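Learning to fold without the robot in the room

The slowest part of teaching a robot arm to handle cloth has always been the arm. Somebody has to drive it, usually through a pair of joysticks or a second, smaller arm, and a towel that takes a person four seconds to fold can take minutes by remote control. The operator gets tired, the motors get warm, and at the end of the day there may be a few dozen usable demonstrations on the hard drive.

A research group at Plamano, a robotics lab in an old textile building, has spent the past year leaving the arm out of it. Its project, called Rikent, records people doing household jobs with a gripper in each hand. The grippers have the same style of fingers as the ones bolted to the lab's robot, so whatever the person can pick up, the robot should in principle be able to pick up too.

The method depends on knowing where each gripper is at every moment. Cubes printed with black and white square patterns are fixed to the tools, and software works out position and angle from how the squares look to a camera worn on the operator's head. The same camera supplies the picture the robot will later learn from. A training run pairs that video with the path of both hands and the opening and closing of the fingers.
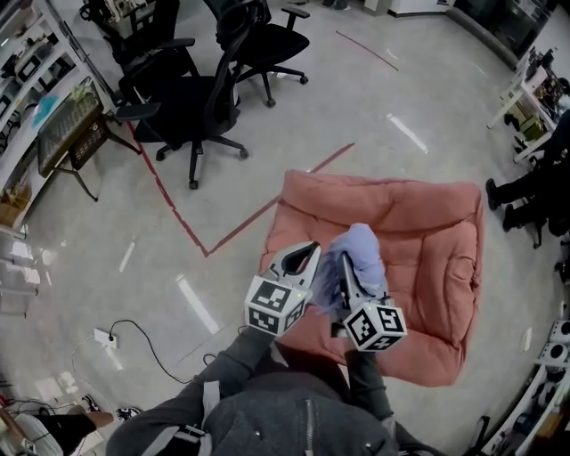

Cloth was chosen because it is difficult. A mug keeps its shape when it is lifted and a scarf doesn't. The fabric bunches, one layer hides another, and a corner that was visible a moment ago disappears into a fold. Programs that plan movements from a fixed model of an object tend to do poorly with it. Learned policies do better, but they need a lot of examples, and the examples need to differ from one another.

For the first study the group collected 688 demonstrations of picking up, shaking out and folding small pieces of fabric. Operators worked at tables, on the floor and over soft furniture, and were asked to leave the room's usual clutter where it was. Earlier data gathered on a bare bench had produced a policy that failed as soon as it was moved to another room.

Of the 688, the group threw out 52. Most of those were tracking failures, where a sleeve or the cloth itself covered too many of the printed squares for the software to recover. Glare was a smaller problem. A few recordings were dropped when the operator let go of a gripper to fix something by hand.

The policy was then run on a two-armed robot for 400 trials, using fabrics that hadn't appeared in training. It completed the full fold in 292 of them. A comparison policy, trained on joystick demonstrations collected over the same number of working hours, managed 168. Thin, slippery fabric gave both of them the most trouble, and neither could reliably separate two layers that were stuck together.

There are limits to the approach. People move faster than the robot can, so the recordings have to be slowed before they are used. A person also leans, kneels and reaches in ways a fixed pair of arms can't copy, and some recorded paths fall outside the robot's range. Rikent filters these out automatically with a tool called Hostness, which checks each path against the arm's joints and flags any section it couldn't follow. The grippers have no sense of touch either, so how firmly a person squeezes is lost.

The group's next round of recordings begins in July and will cover bedding and clothing with sleeves. A second lab, Agyeman, will collect half of the data in its own rooms with its own operators, to see how well the method holds up away from the people who designed it.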